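Fetlow Tabletop Rings: data card

Short clips of rings and hoops being handled on a pale wooden table.

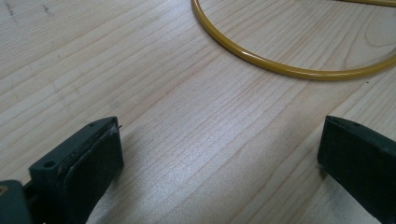

What is in the set

The set has 200 clips. Each one covers one small job with one or more rings on a tabletop: pick a ring up, slide it, turn it over, hang it on a peg, stack it on another ring, or put it back in the tray. Clips start with the rings already laid out and end when the last ring has been let go.

The rings were chosen because they are plain. A hoop has no front or back, and when it lies flat there is very little height to grab. Most of the useful material in the set is about how to get hold of something thin and round that is resting against a smooth surface.

Objects

Round hoops, glossy finish. The yellow one is the most used. It is a thin rod bent into a ring, with a round cross-section, and it shines along the top under the room lights.

Flat rings. Cut from sheet stock, matte on both faces. They sit closer to the table than the hoops and are harder to lift.

Small rings. Curtain rings and similar, used only in the stacking and peg tasks.

Peg board. A square base with upright pegs. It is present in the hanging task only.

Tray. Shallow, felt lined. It holds the rings between clips and is sometimes visible when the task is "put away."

Surface

All clips in release 3 use the same table. The top is light wood with a long visible grain, and the finish is smooth enough to give a soft reflection. We did not cover it or sand it. There are scuffs and scratches in places, and they have been left in. If you are using the marks to line up clips, be aware that the table was turned end for end partway through the work, so the same scratch can show up on either side.

Release 2 used a gray desk. Those clips are no longer included but can be requested from the maintainers.

Tasks

pick: lift a ring clear of the table and hold it.
slide: move a ring across the table without lifting it.
flip: turn a flat ring over.
hang: place a ring on a peg.
stack: place one ring on another so that they overlap all the way around.
put_away: return every ring to the tray.

A clip has exactly one task label. If a ring was slid to the table edge and then lifted, the label is pick, and the slide is noted in the comments column.

Layout of the files

Each clip has its own folder, named by task and clip number. Inside are the video, a text file with the task label, and a one-line note by whoever set out the rings. The notes are short and not always in full sentences. "Yellow hoop, far side, bit over the edge" is typical. We fixed spelling and changed nothing else.

The index file at the top level lists every folder with its label, the rings used, and whether the task was finished. Unfinished clips are kept. Filter on the "finished" column if you don't want them.

Labels

Labels were written by Pao-chu Tai and checked by Chia-jung Shek. When the two disagreed, the clip was watched again by both and the agreed label was used. The most common disagreement was between slide and pick for flat rings, where a ring may leave the table by a very small amount. The rule is that any clear lift makes it a pick.

Known problems

Glare. The finish on the table and the coating on the hoops both reflect the ceiling lights. In a few clips the highlight on a ring runs into the highlight on the wood and the edge is hard to find.

Partial views. Large hoops often run past the edge of the picture. The ring type in the index is for the whole object, including any part that can't be seen.

Color. Yellow is overrepresented. Anyone training on color should balance the set first.

Peg board. It was replaced after a peg came loose. The new one is slightly taller. Both are listed as "pegboard" in the index.

Changes in release 3

Gray desk clips removed. Flip task added. The comments column was moved to the end of the index, so scripts that read columns by position will need an update.

Contact

Send corrections to Chia-jung Shek at the Fetlow project. Please include the folder name and the line from the index.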